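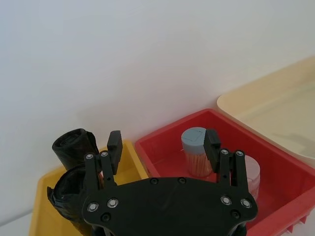 By Parvathi Ramasamy | 4 min read

Projects > Nilley Water Loss > Progress

Reporting period ends July. The Nilley distribution network has 695 service connections. Meter replacement under the Ladar grant is complete on 60 of them, all in the Kwon Street pressure zone. Night flow in that zone is now logged between 2 and 4 a.m.

Two leaks were located on the cast iron main and repaired with full-circle clamps. A third, at the Nultora valve chamber, needs a road closure permit. The application has been filed. 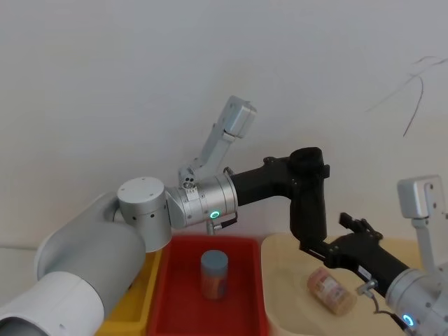 Nultora's operations desk replied that the chamber can be isolated for one night only, and asked that the bypass be pressure tested first. We accept both conditions. The bypass pipe is on order.

Spending on meters is at 100 percent of the budget line. Valve work is at 60 percent, with the chamber repair still to be charged.

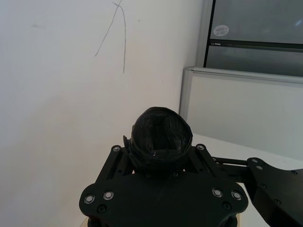

The remaining valve funds also cover two air release valves on the north main. No change to the grant total is requested. Night flow readings for the zone will go in the next report.

2 comments | 5 shares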